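Quiet Wheels, Happy Floors

I do love a rolling chair, but oh, the hair those casters collect! Every June I tip mine over on an old towel and go at the wheels with tweezers and a seam ripper (slowly, please, you want to keep your fingers). A wipe with warm soapy water, 25 minutes to dry, and then one small drop of oil on each axle, no more, or you'll be scrubbing spots off the rug.

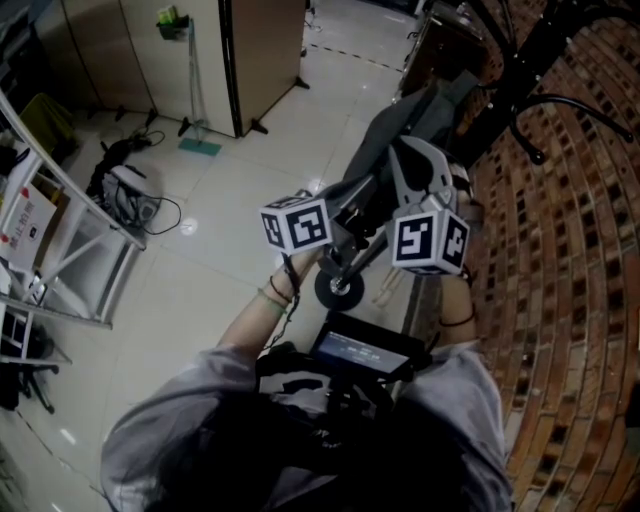
A dark gray seat-like object and a black wheel or disc with a silver hub.

Do the desk drawers while you're down there!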